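Rondeo Multi-Fingered Hand – Wrist-Mount Evaluation Set

Supplied by Skurell for comparative trials on two-armed robots
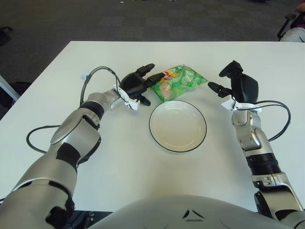 The Rondeo evaluation set allows laboratories and integrators to try a multi-fingered hand on their existing arms before placing a full order. Each set contains a left hand, a right hand, two wrist brackets, two cables and a printed test schedule. The hands may be tested together or alongside a gripper already in use.

The schedule has 18 tasks, arranged from single-handed grasps to work in which both hands share an object. Soft packaging is included from the first session. A bag of crisps lying flat is a demanding item for any gripper, and lifting one onto a plate shows differences in fingertip control that rigid test blocks do not. Users may substitute their own items, provided that the same items are used for every hand under comparison.

Cable routing should be checked before each session. Sufficient slack must be left at the wrist for full rotation, and the loop must be kept clear of the fingers throughout the arm's travel. Where the cable rests on the work surface, the table should be wide enough for it to move freely.

Specification
Hands per set: 2
Evaluation period: 8 weeks
Fastening: wrist bracket, left and right
Recommended grasps per hand before comparison: 500
Controller: Liao or Gerex (supplied separately)

Results obtained with different controllers should be recorded separately – grip settings are not carried over from one to the other. The Skurell reference record, which holds 3,011 grasps, is available to registered users on request.

Order code and delivery terms are given in the current price list. Sets returned after the evaluation period are inspected and recalibrated before reissue.

Page revised February 14, 2022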